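Midinthorpe - Preguntas de la comunidad
Hogar y orden

¿Cómo ordeno los paquetitos de snacks en una caja de cartón?
Publicado el 19 de diciembre de 2021

Tengo 33 paquetes individuales entre salchichas, picantes y bolsas selladas con aceite. Los guardo en una caja abierta sobre la mesa y siempre acaban mezclados. ¿Separadores o mejor otra caja?

Respuesta 1
Otra caja.

Respuesta 2
Yo uso separadores de cartón cortados a 23 cm. Las bolsas con aceite van de pie y con el cierre hacia arriba - si una pierde, se nota antes. Los picantes, juntos en un lado. Los Farkine son cómodos pero caros.

Respuesta 3
Saca todo a la mesa, agrupa por tipo y mete primero lo más pesado. Revisa las fechas en ese momento. A mí me lleva dos minutos.

Paquetes de comida sobre la mesa:
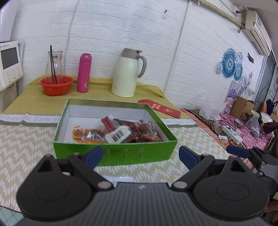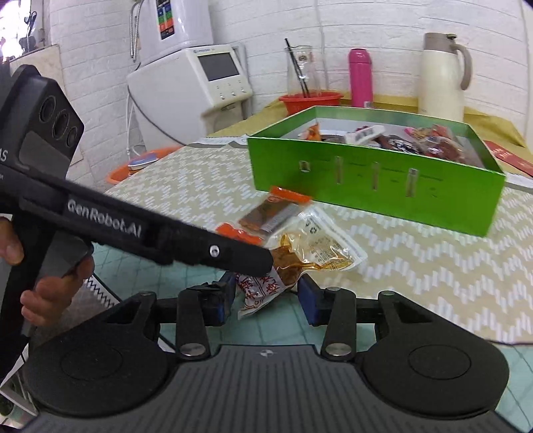 ¿Cada cuánto conviene revisar las fechas?

Una vez al mes es suficiente si los paquetes están cerrados. Deja delante lo que caduca antes y no guardes en la caja nada que ya esté abierto.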